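4.2 Bimanual plate transfer

Shares 13 Comments 7

The second task group moves tableware between a kitchen counter and the basin of an adjoining sink. We chose it for the contact problem it poses. A shallow plate lying flat on a counter has very little clearance under its rim, and a parallel gripper approaching from the side will often push the plate before it can close on it. A single arm can sometimes solve this by pressing the plate against a wall or another object. With two arms, one can hold the plate in place while the other works a fingertip under the rim. The timing between the two is what the policy has to learn.

All demonstrations were collected by teleoperation. Two operators took part, and each was trained on the interface before any recorded session. The operator drives both arms at once and is free to choose which arm makes first contact. We did not script the order. In early trials we had asked operators to always lead with the left arm, and the resulting data was more uniform but produced policies that failed when the plate started close to the sink. Dropping the rule made the demonstrations messier and the policies better.

The full set for this task contains 1,332 demonstrations over 9 starting layouts. A layout fixes the region of the counter in which the target plate is placed and the other tableware present; within a layout, the exact position and rotation of the plate are varied by hand between demonstrations. Other items on the counter are left where they are. We made no attempt to clear the background, and cables, outlets and appliances remain in view in the training data. Policies trained on a cleared counter in a pilot study did poorly when moved to a counter in normal use, which matches the earlier observations of Bakalis and Liapis on drawer opening.

Each demonstration is divided into four phases: approach, brace, lift and transfer. Phase boundaries are marked by the operator with a foot pedal and checked afterward by a second person. Approach ends when both grippers are within reach of the rim. Brace ends when one gripper is holding the plate steady and the other has closed on it. Most of the variation between operators falls in the brace phase. Apostolos Bakalis, who annotated the first half of the set, preferred to brace from the side farther from the sink and lift with the nearer arm. Fotini Liapis used both orders, and her demonstrations account for most of the cases in which the arms trade roles partway through. 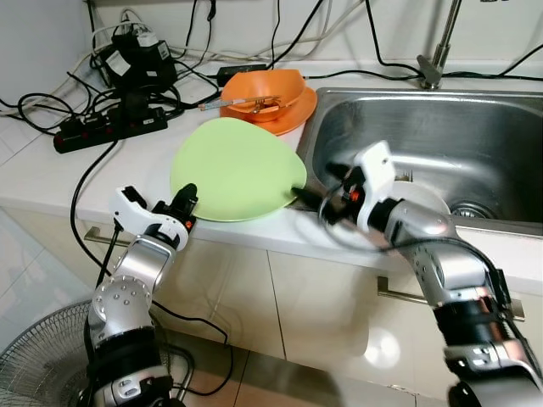 Figure 7. Two-arm setup for the plate transfer task, with the grippers on either side of the green target plate, between the counter and the sink.

Why use two arms for a plate that one arm could carry?

The second arm is needed for the pickup and adds little once the plate is in the air. Our single-arm baseline could carry a plate without trouble after a grasp had been made, but it lost most of its attempts at the rim. For this reason we report results by phase as well as for the whole task.

We compare three methods. The first, Olonon, predicts a short sequence of joint targets for both arms from a shared image encoding. The second, Usasano, uses the same encoding but gives each arm its own action head, with a small channel through which the two heads exchange a summary of their planned motion. The third is the single-arm baseline, which uses the Olonon architecture with one set of joint outputs removed. All three are trained on the same images at the same resolution. The baseline is trained on separate one-arm demonstrations, so its numbers should be read as a reference point and not as a strict ablation.

During evaluation the plate is placed by hand using a paper template, and the template is taken away before the policy starts. A trial counts as a success if the plate comes to rest inside the basin with no contact between the two arms strong enough to trip the torque limit. A plate that is dropped into the basin from above the rim counts as a failure, even if it lands flat. We adopted this stricter rule after the first round of tests, in which several drops had been scored as successes — a choice that made the early numbers look better than they should have.

Both two-arm methods improve on the baseline in the brace phase. The gap between them is small when the plate starts in the open part of the counter and grows as it gets closer to the sink, where the working arm has less room to come in low. Usasano does better in these layouts. Reviewing the failed Olonon trials, we found that both grippers often moved toward the rim together and then stopped, each a short distance from the plate, until the trial timed out. We call this a stall. Stalls are rare in the Usasano trials, which suggests that the exchange channel helps the arms settle on which one braces and which one lifts.

The remaining Usasano failures are of a different type. Most occur late in the lift, when the plate has tilted in the fingers and its far edge catches the raised rim of the sink. The policy has no direct measure of tilt and must judge it from the images, and from some angles the forearm covers most of the plate. Adding a wrist view reduced these failures in the open layouts but made little difference near the sink. We expect that tactile sensing at the fingertips would help more, and we return to this in Section 6.

One practical note concerns the cables. The gripper wiring must have enough slack for the arms to reach fully across the basin, but too much slack can catch on a cabinet handle when an arm returns to its start pose. This happened in 13 trials. Those trials were stopped, excluded from the results and run again from the same layout. After the November sessions we rerouted the wiring with Tidudier clips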